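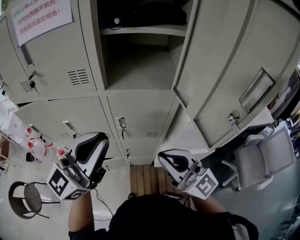
Are the keyed metal lockers worth it for a shared break room, or should we get combination ones? Keyed, if you keep the spares somewhere other than in the locks.

hedtonmike
That's the stock answer and I don't buy it. We had keyed ones at Wivton and within 3 months half the keys had gone home in people's pockets. A locksmith charged us 52 dollars a lock.

pennywhistle
So charge a deposit. Ours at Penby are keyed and we lost 2 all year. My gripe is the shelf. Too high, too shallow, and a bag shoved up there ends up with its cord hanging down over everything else.

hedtonmike
Deposits. Sure. And who chases those?
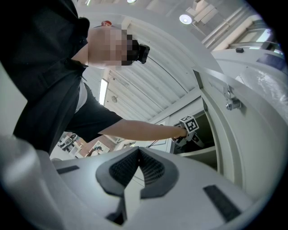
gravelroad says the hinges go long before the locks do, and I'd go along with that. Ours sagged by March and you had to lift the door to shut it. The seller's page promised 1,000 openings like that was a lot. Do the math for a busy hallway.

pennywhistle
Did you bolt them to the wall? An uneven floor will do that to any door.

cervantes_fan
Bolted, shimmed, still sagged. What I'd really like to hear is how people keep junk off the top. We taped up a sign in red letters saying nothing goes there. 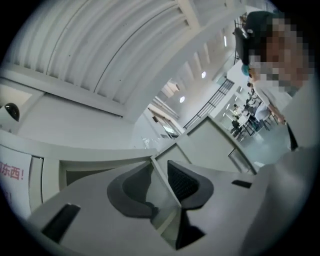
It lasted a week before the lunch boxes came back. I'm not convinced signs do anything. A sloped top might, but the quote I got for those was silly.

hedtonmike
Sloped tops just move the pile to the floor. Seen it.

pennywhistle
I'd still take the floor.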